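What Happens to the Table Crew? My Semester at Girnham

For my work and technology project I picked Girnham, a company that cleans and resets rental apartments between guests. I picked it partly because it's on my bus line and partly because they said yes (two other places never wrote back). They're in the middle of bringing in robots for the simple tabletop jobs, so clearing, wiping and putting stuff back in its spot. The robots come from a firm called Botach. I wanted to know what that does to the people who have been doing those jobs by hand.

I went in on Wednesdays for most of the semester. I expected to spend my time watching robots, and mostly I watched people. Before a robot does a job at Girnham, a person does that job over and over with a pair of hand-held grippers, and the recordings get used for training. The staff call it "gripper time." When I started they had 2,334 recordings finished, and the wall chart had a new number on it pretty much every time I came in.

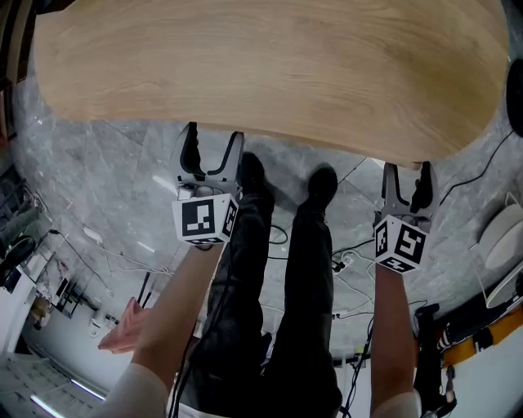 Edwards College — Work and Technology Project Group

A gripper has two fingers with black pads on the inside, and below the fingers sits a white cube with black square patterns printed on it. You hold one in each hand. I got to try it for an afternoon and I was terrible! You reach for a cup the way you always have and then remember you've got two fingers on that hand now — so you slow way down, and then you overthink it. The crew members who are good at it said it took them a couple of weeks to stop noticing.

The schedule is the biggest change I saw. Gripper time runs in blocks of 62 minutes, which is a weird number, and it comes from an hour of work plus two minutes to check the recording. Cleaning shifts used to be loose. You finished an apartment and moved on, and you could chat while you did it. In a block you stay at one table and repeat one job. Some people love that, especially the ones with bad knees who were tired of stairs. Others told me the day feels longer, and that they miss having a partner in the room.

Pay was the other big topic. Gripper time pays a little more per hour than cleaning, but you can't get overtime for it. One person had worked out that she came out slightly behind in busy months and ahead in slow ones, so for her it was a wash.

I also asked everybody if they were worried about training their own replacement. I felt awkward asking, but they'd all talked it over already. Most think the robots will take the tables and leave them the bathrooms, and they were not thrilled about that! A few are hoping to move over to the Zinitley project, a plan to have experienced cleaners check the robots' work and fix what they miss. It had only 2 openings while I was there and more than half the crew wanted one.

My main finding is that the crew knows a lot that never made it into the plan. They know which tables wobble, which guests leave sticky rings, what order makes a job go fast. The setup meetings were held during the day shift, so the evening people heard about gripper time from a sign by the lockers. If I could change one thing it would be the meeting time.

If I did this again I'd start earlier and go in the evenings too. I only got to talk to the evening crew twice, both times at the bus stop.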